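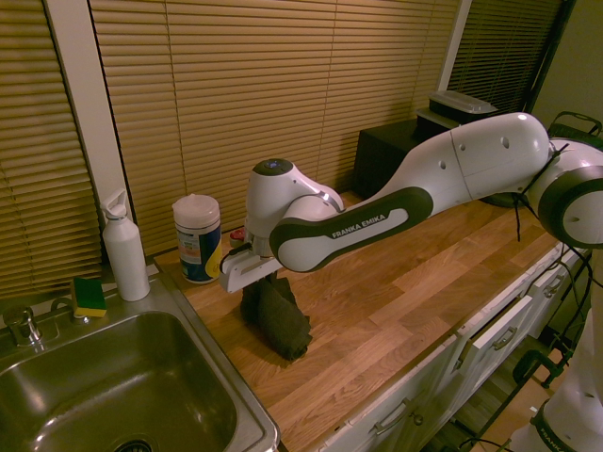 Litura Student Manipulation Kit — Kitchen Counter Edition

The Litura kit is a course package for university robotics classes and student clubs that already have access to a Franka Emika arm. It was developed at Illbridge for the spring project course taught by Ainhoa Esteban and Soo-ah Yoo. Students program the arm to pick up, move and lay out soft household items on a real kitchen counter beside a working sink.

The cloth unit is the first of 6 in the kit. Teams begin with a single green cloth, crumpled on the wood, and write their own grasp routine. Folding is introduced in the third unit.

What is included

Printed workbook for each team of up to four students
Instructor guide with grading sheets
10 cotton cloths in assorted colors
Rirnine task software, classroom license for one academic year
Score sheets for the Gilmartin Cup, the end-of-term club competition

The robot arm, stand, countertop and cabinets are not included. The host department is responsible for safety training and for supervision during all powered sessions.
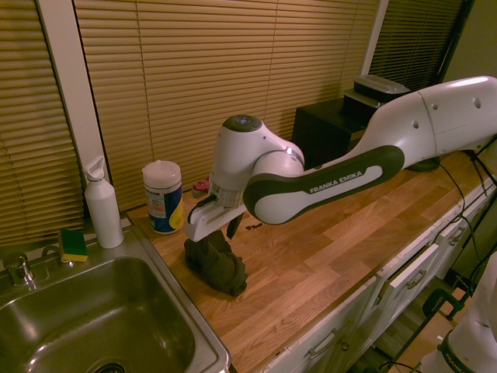 Cloth unit: gripper above the cloth, next to the sink.

Course use

Each team completes 200 logged grasp attempts before moving to the second unit. Attempts are recorded in Rirnine and reviewed by the instructor. Teams may repeat a unit once — the higher score is kept.

Ataberk Oral and Pallavi Kushwaha wrote the workbook as graduate assistants and continue to revise it each May. Corrections from instructors are welcome and should list the workbook page and unit number.

Ordering

Catalog number 1053. Orders are accepted from accredited schools and registered student clubs. Replacement cloths and additional workbooks may be ordered separately. Please direct questions on club pricing to I-seul Do, Education Programs.

© Illbridge Education Programs. All rights reserved. | Contact | Terms of Sale | Back to top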